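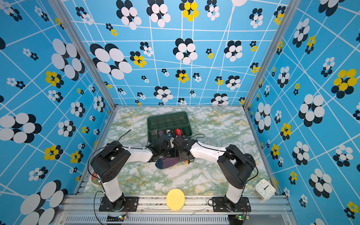

Posted in: Warehouse & Packing > Automation and New Kit

packbench_kev
Right, quick one before my break ends. We do gift trays at Bovach, socks mainly, rolled and put in the little compartments. Been told the arms are coming to our bench in Febuary. Virer kit, two arms per bench, roll the sock between them then place it. Anyone had this come in? What changed for you lot? Not fussed about the sales talk, I mean hours, breaks, who ends up doing what.

Kevin Mosquera

tapegun
We got arms at Gullow last year. Different job, boxed candles, but same idea. First month was a mess. Everyone standing round watching. Then half the bench went over to returns and it went quiet. Radio used to be on all day, now it's just motors and the odd beep.

Pay stayed the same. Job title changed, "cell attendant". Same money for a fancier badge.

ospina_a
I look after cells like that, so I'm biased, say so now. Rolling is the hard bit. A sock is floppy, it doesn't sit the same way twice, and stripey ones with a long leg hang down and drag. A person sorts that out with a thumb and doesn't think about it. Two grippers have to hand it to each other and keep it tight. Placing it in the tray is easier, provided the roll is snug. If it springs open in the compartment someone has to redo it by hand.

So Kevin, your bench doesn't vanish in a week. What goes is the steady rolling all shift. What stays is the awkward stuff. Some people hate that, they liked the steady bit.

Alcides

packbench_kev
Thats me. I like the steady bit. Put my headphones in and the morning's gone.

2ndshift_mo
Disagree with Alcides a bit. "Awkward stuff stays" sounds nice but it means your whole day is problems. Ours was 54 trays a shift each, dull but you knew where you were. Now I get called over every time a roll comes undone, and in between I stand there. Standing there is worse than working. My feet say so.

And the targets went up, because the sheet counts the arms and me together.

ospina_a
Fair. The targets thing is a management choice though, the arms didn't ask for it. Get it in writing before they're switched on. How many trays, who counts a redo, what happens when it stops. We didn't, and it took months of arguing to get redos off the attendant's numbers.
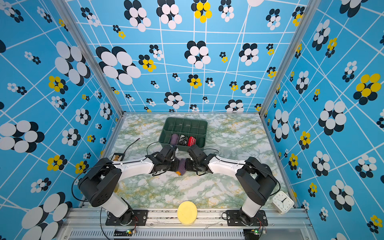
packbench_kev
Who loads the socks and takes the full trays away, once the arms are doing the rolling?

ospina_a
A person does both, at every site I've worked on. Socks get laid out, the full tray comes off, an empty one goes on. Usually the same person does the checking aswell, so ask whether that's one job or two.

tapegun
It'll be one. It's always one.

Our rep asked for rotation and got it – 2 hours on the cell then swap to hand packing. Made a big difference. You keep your hands in and you don't go mad. Worth asking for before the rota's fixed, after that it's like pulling teeth.

bench_four
Late shift here, packing 4 years. I was dead against it. My wrists were shot though, couldn't open a jar by Friday. Been minding the cell since spring and they're better. Not saying it's all good, we lost two agency girls who were a right laugh and they weren't replaced. But my hands don't hurt. I'd not go back to rolling full time if you paid me.

2ndshift_mo
Glad about the wrists, seriously. But "weren't replaced" is the whole story isn't it. No one gets sacked, people leave and the bench gets shorter. Then a big order comes in, 400 trays, the cell stops and there's three of you left who can roll a sock properly.

ospina_a
That one I'll give you. Seen it happen. New starters come straight onto the cell and never learn to do it by hand, so they can't tell a decent roll from a loose one either. I make mine do a week at the bench first. Gaffer moaned about it and I carried on.
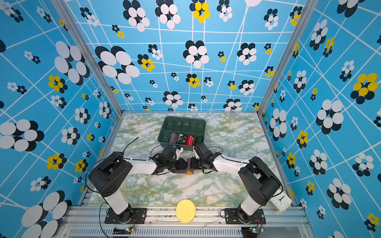

The other thing is speed. Don't let anyone tell you the arms are quicker, on one sock against one good packer they mostly aren't, not the ones I've looked after. They just don't go for lunch. So if your manager is planning the day on sales brochure numbers, someone's going to be staying late, and it won't be the arms.

packbench_kev
Cheers all. Meeting's with the floor manager, gonna ask about rotation, redos and the agency lot. Will bring up the by hand week too, good shout.

tapegun
Ask about the radio.

bench_four
And a stool!! We had to fight for a stool.

packbench_kev
Stool's on the list. Back on in two mins, will post what they say.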